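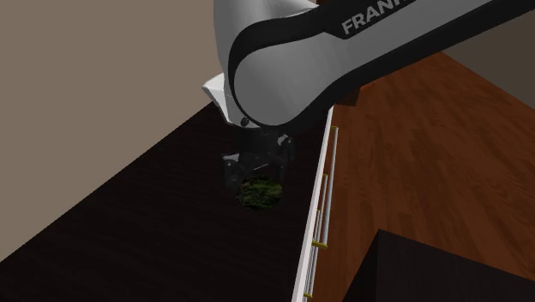
## Macaques at Wekeo turn down the new puzzle

*17 April 2020*

The macaques at the Wekeo primate station have been given a feeding puzzle with 8 drawers, designed by the Dabbas workshop to test how long a monkey will work for a peanut. The oldest female, Ovurik, studied it for two minutes, then sat on it.

Her troop did better, in a manner of speaking. In 100 trials, six drawers were opened properly. Most of the other peanuts were stolen from Someck, a young male who had worked out the latch and has since stopped using it while anyone is watching.

The station calls the results "socially rich." A sturdier puzzle is due in October.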